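Mernine Robotics Club — Help Tracker
Posted by Ye-seo Oh in Table Cleanup Project, May

Ticket: left finger closes late, drops thin stuff
Status: open (again)
Reported by: Stella Lyimo
Assigned: Ye-seo Oh, Isamu Okabe

Problem
Hand-held gripper, trash pickup task. Left finger gets to the middle later than the right one. Fine on cups. Bad on anything flat — wrappers especially. They slide toward the late side and pop out. Stella got it on her first set, Reginald got it on the next set, so not a grip style thing.

Also the log shows jaw width stuck at 2 mm when fully closed. Should be zero.

Log

4:10 pm. Restarted the Grokov logger. No change. Width still reads 2 closed.

4:15. Swapped USB cable. No change. Put the old cable back, it was fine.

4:25. Recalibrated open/close, 40 cycles. Reads zero for a bit then creeps back up to 2. So probably mechanical and not the encoder?? Isamu thinks encoder. We'll see.

4:40. Checked screws at the finger joints. One on the left was loose, quarter turn. Lag is smaller, still there. Do NOT crank these down, last month Reginald did and the finger wouldnt open.

4:50. Back to the table for test grabs. Flat wrapper and tissue, same cloth. 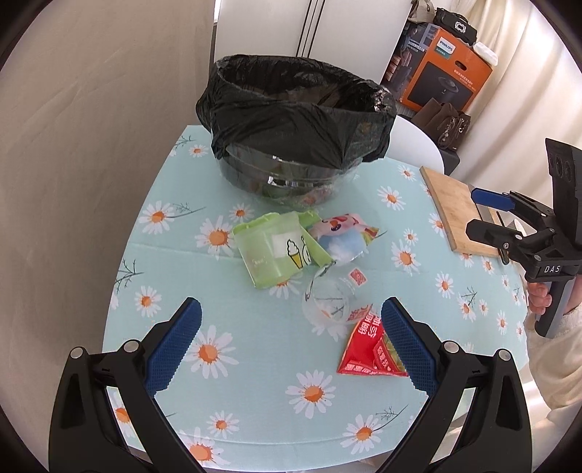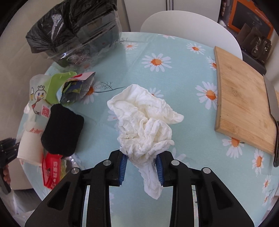
5:20. Tissue OK most of the time, wrapper still bad. Going by the log the tissue squashes enough to hide the gap. Wrapper doesn't.

5:30. Jaqueline asked if the pads are even. Took both off. Left pad was glued on crooked, high at the tip. That's at least part of it. Cleaned off the old glue, reseated, clamped it.

5:45. Waiting on glue. Meanwhile went thru the episodes from this batch. We have 300 saved, goal is 2,000 before the demo. Anything with flat items and the late finger should get flagged, not deleted. Isamu is writing the filter.

6:05. Pad is holding. Closed width reads zero, stayed zero thru 40 cycles. Wrapper grabs way better. Marking fixed.

6:30. Reopening. Stella did another set and the lag is back, smaller. Width is still zero so that part really is fixed. Two separate problems I guess.

To do
- Isamu: compare left/right finger timing in the log, before and after the pad fix
- Reginald: find the spare linkage, should be in the Soltora bin with the bearings
- me: ask Shibata team if they saw this on theirs
- everybody: write down the item type in the notes field pls. "trash" is not an item type

Workaround for now: close slow, and come at flat things with the right finger a little ahead. Ugly but it works. Don't switch methods halfway thru a set or the data gets wierd.

Comments

Reginald Mahmoud: spare linkage is there but its a right side one. Can it be flipped?

Ye-seo Oh: don't think so, the holes arent symmetric. Hold it up next to the left one and check before you take anything apart

Isamu Okabe: ok not the encoder. Filter is running, will post the list of flagged episodes tonight

Recent tickets
Logger drops the last second of each episode
Battery dies mid set — closed
Where did the small hex keys go
Notes field won't save if you use a slash
Pads peeling at the tip

This site uses cookies to keep you logged in. By continuing you accept our cookie policy. OK / Settings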